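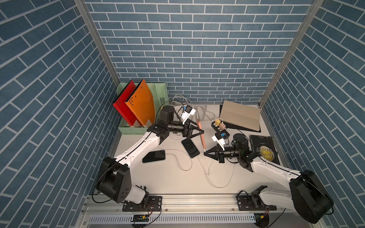 Parents should stop treating the first refused spoonful as a verdict, Nayara Magalhães told a feeding workshop in Milisside in June, and should offer the same food again a few days later without comment. Most babies who turn away from a new taste at six months, she said, will take it after several more tries, provided the portions stay small and the meal is kept short.

The workshop was the last in a series on starting solid foods run by the Plimby family center. It drew more than 254 parents and grandparents over the spring, most of them with babies between four and eight months old. The sessions covered timing, texture, allergens and the practical matter of fitting two or three small meals around existing milk feeds.

On timing, the advice followed current pediatric practice. Solids are usually started at about six months, and not before four. Age alone is a poor guide. A baby should be able to sit with little support, hold the head steady and bring objects to the mouth. The tongue-thrust reflex, which pushes food back out, should have faded. A baby who wakes more at night or chews on a fist is not necessarily ready, and parents were asked not to use either sign by itself.

Breast milk or formula remains the main source of nutrition through the first year. The center suggests one meal a day for the first two weeks, given when the baby is alert and only moderately hungry. Mid-morning works for many households. One or two teaspoons is a full serving at this point. A second meal can be added once the first is accepted without much fuss, and a third generally comes at eight or nine months.

Iron received more time than any other nutrient. Stores present at birth run low at about six months, and breast milk supplies little. Iron-fortified infant cereal, pureed meat, lentils and mashed beans were listed as suitable early foods. Fruit or vegetables high in vitamin C, served at the same meal, help the body absorb iron from plant sources. Rice cereal should not be the only grain offered - oat, barley and multigrain cereals are reasonable alternatives and reduce exposure to arsenic.

Guidance on allergens has changed within the last generation, and several grandparents raised the point. Delaying peanut and egg is no longer recommended for most babies. Both can be given in a suitable form once other solids are tolerated: smooth peanut butter thinned with warm water or milk, and egg cooked until firm. Each should be introduced at home, in a small amount, early enough in the day to watch for a reaction. Babies with severe eczema or an existing food allergy should be seen by a doctor first.

Texture should progress. Smooth purees are suitable at the start, but the center recommends moving to thicker and lumpier food within a few weeks. Babies kept on smooth food past nine months can be harder to move on to family meals. Soft finger foods such as ripe banana, steamed carrot and well-cooked pasta can be offered once a baby picks items up and brings them to the mouth.

Gagging is common during this stage and is usually noisy. The baby coughs, the face may redden, and the food comes forward. Choking is often quiet and needs action at once. Whole grapes, nuts, popcorn, raw carrot, hot dog rounds and spoonfuls of thick nut butter were named as hazards. Grapes should be cut lengthwise into quarters. A baby should eat sitting upright with an adult in reach, never in a car seat on the move.

Honey is not to be given in any form before 12 months, including in baked goods, owing to the risk of infant botulism. Cow's milk should not replace breast milk or formula before the same age, although plain yogurt and small amounts of cheese are acceptable. Added salt and sugar should be left out, and juice is not needed. Small sips of water from an open or straw cup can begin with solids.

Magalhães also spoke against using cereal in the bottle as a way to lengthen sleep. It has not been shown to work, she said, and it raises the risk of choking and of overfeeding.

The center has put its notes into a 16-page booklet with a feeding chart, a list of first foods by texture and a page for recording new foods and any reactions. Copies are free at the front desk. The next series will open in the fall at the Farina branch, with groups limited to eight families and a session at 10 a.m. for parents who work evenings. Registration is handled by phone or in person, and babies are welcome at all sessions.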